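Snack Tray Packing, Bowen Room – Gallery

The tray set is part of the Flodden packing series, which covers small grocery items, shallow containers and soft bags on a standard work table. Items stay in their retail packaging throughout.
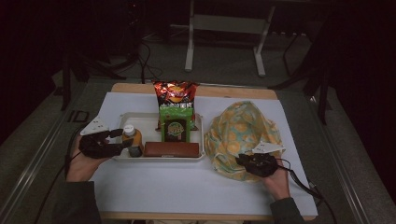

Tray layout

White rectangular tray with raised rims, on a table with a light wooden top. The chip bag stands upright against the far rim, the green snack box in front of it. A flat brown package lies along the front edge, with the small bottle to its left near the corner.

Order of items

Tall items go to the back and flat items to the front. This keeps every label side open to the person packing and leaves the front edge as the lowest point of the load. The bottle is the only item with a narrow base, so it is placed or removed on its own, before anything next to it is moved.

Table cover

A large sheet of white paper covers most of the top, with a strip of wood left bare along the near and far edges. The paper is changed when it creases. Earlier sets, up to 1128, were done on the bare top, and items with glossy wrappers tended to slide when the tray was bumped.

Fabric bag

The bag on the right side of the table has a pale green-blue background with orange and yellow round motifs. Soft bags are listed separately from paper and plastic carriers in the Vinico index, under entry 2327, as they hold no shape when empty and the mouth has to be found and opened first.

Packing from tray to bag

The usual sequence is box, flat package, bottle, chips. The box gives the bag a base. The flat package goes in on edge along one side of the box, and the bottle stands in the gap that remains. Chips go in last, top seal up, with no weight over them – a sealed bag of this type takes side pressure fairly well but splits at the seam if pushed down from above.

Returning items to the tray

The reverse sequence applies. Chips come out first and are leaned against the far rim. If the bag of chips will not stand, the lower corners are folded under by hand before the box is set in front as a stop.

Notes on the set

Sheet size, tray position and item list are recorded on the Rernov form, page 71. The tray is set slightly left of center so that the bag has the right side of the table to itself. Sets from May used a deeper tray and are kept in a separate gallery.

Page updated August 27, 2020.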